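Drullov G2 parallel gripper kit, fitted to a home-built arm
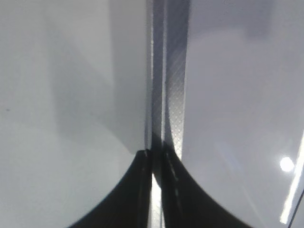
Wrist view, black fingers pointed at the seam between two grey strips.

The Drullov G2 is a two-finger gripper kit sold for small hobby arms. I bought mine in November to replace a printed claw on the six-axis arm Ka-ming Tse and I have been building in his garage. It has now done 1,900 logged cycles, most of them on a Saturday.

In the box: servo, drive housing, a pair of curved black fingers, wrist plate, camera bracket and a bag of M3 screws. The camera is not included. The instructions are a single folded sheet and the wiring diagram on it is for the older G1, which has the signal and ground pins swapped. Check with a meter before powering up.

Assembly took me one evening. The wrist plate holes are drilled for the Chang flange pattern. Our flange came from Burgate and needed two of the four holes opened out slightly with a round file. The finger pivots were tight on arrival and freed up after a drop of light oil and 50 or so open and close strokes by hand.

Finger shape is the main reason to choose this kit over the Osix one. The fingers sweep in from the sides and come to narrow tips, so they can get at the edge of a strip or a tab in a tight space. The bracket puts the camera low enough to see both tips and the gap between them. Glossy panels are a nuisance. A lamp will show up in them as a bright spot or a streak, and our edge detection picked up the streak as a part boundary until we moved the lamp.

Grip is adequate. The kit held a 500 g test block without slipping and dropped a 700 g one on the third lift. Backlash at the tips was 0.4 mm when new and is almost double that now. Shuk-fan Poon runs the same kit on a belt-driven arm and shimmed hers with brass, which I have yet to try.

The servo reached 37 degrees after an hour of continuous cycling — no concern there. It does whine when holding position, and there is no setting to reduce the holding current.

Spare fingers are sold only in pairs. Delivery of mine took nine days.

Good fingers, average servo, poor paperwork. Four out of five if you own a multimeter, three if you don't.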